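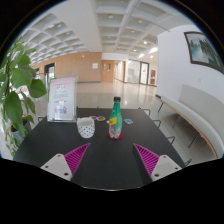
October, 4:40 pm

Okay, glue notes before I forget everything again. Finally got back to the accordion bellows (the old Ivetti, the one with the crushed corner) and I have opinions!

Batch 2 of the hide glue is so much better than the first one. I soaked the granules overnight this time and kept the pot lower, and it brushes out thin and stays open long enough to get the leather gusset tucked in without swearing. Set time before I dare take the clips off: 30 minutes. I tried 19 on the test strip because I was impatient, and the edge lifted as soon as I flexed it. So, 30. Write it on the wall.

Ott Koppel stopped by to look at the reeds and thinks the low E is flat from rust and not from a bad scrape, which would be great news for me. He wants to try a fiberglass pencil on it before anybody touches it with a file. Fine by me - I've ruined one reed this year already and it still stings.

Leather: the Tondik skin is too thick for the corners. Pretty stuff, feels lovely, but the folds won't close all the way and the whole bellows ends up sitting fat. I'm going to skive a piece down tonight and see if it behaves, and if it doesn't I'll order the thinner goat from Kivi and eat the shipping. Whoever borrowed the good skiving knife, please put it back in the drawer with the cork on!

Stamped number inside the treble side is 888, pencil marks next to it that I can't read. Might be a tuner's initials. Took a rubbing and stuck it inside the back cover of this book.

Still to do: valves on the bass block, new strap bracket (the Adent one is too wide, don't bother trying it again), and wax. Is there any wax left? I looked in the tall cabinet and found only the brown crumbly kind.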